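Kitchen Tips for Recording Days: Getting Good Fruit Runs Out of an Ordinary Fridge

I have been setting up kitchens for the teaching team at Katik since March, and people keep writing to ask how we lay things out, so I'm putting my habits on one page. We record a person steering the robot through the same small chore again and again, and the learning system gets the lot. Most of what helps is plain housekeeping!

Start with the table. Push it up close to the fridge and set your basket near the edge that faces the door, so the reach stays short. I like a basket in one strong color with a handle on each side (easy to empty between runs, easy to pick out when you're sorting clips late in the afternoon).

Then clear the shelf. Milk, jars, the half lemon in foil, all of it goes in a cooler for the day. Two pieces of fruit are plenty to begin with, set near the front and with a little space between them.

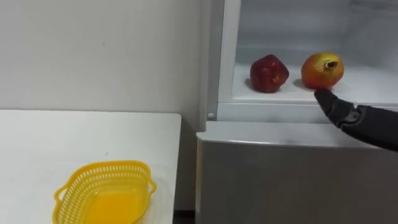
Two pieces of fruit near the front edge, basket ready on the table.

Move the fruit a bit before every run. Turn one, swap them over, slide one back a thumb's width. Kai Reuter once gave me 40 runs with everything in exactly the same spot, and we had to do the whole batch over, poor man. I now ask for 15 runs per layout and 400 for the full set, with a fresh layout card taped up each time.

Whoever is steering should close the fingers slowly and let them settle before lifting.

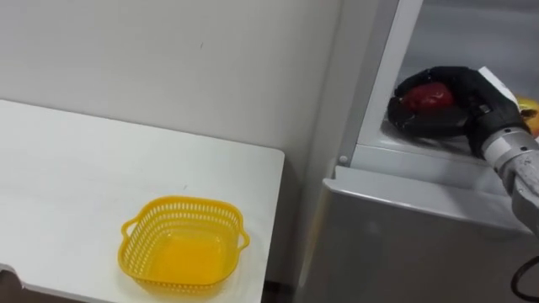
Keep your fumbles, too. If a piece rolls away, let the recording go on while you try again, and write "retry" beside the run number. Jannik Harms likes a pencil and a school notebook for this, and I've come around to it.

A few leftovers: wipe the shelf with a barely damp cloth at lunch. Check fruit for soft spots every morning and retire the tired ones to a pie. And do label your cooler, or someone will eat the props.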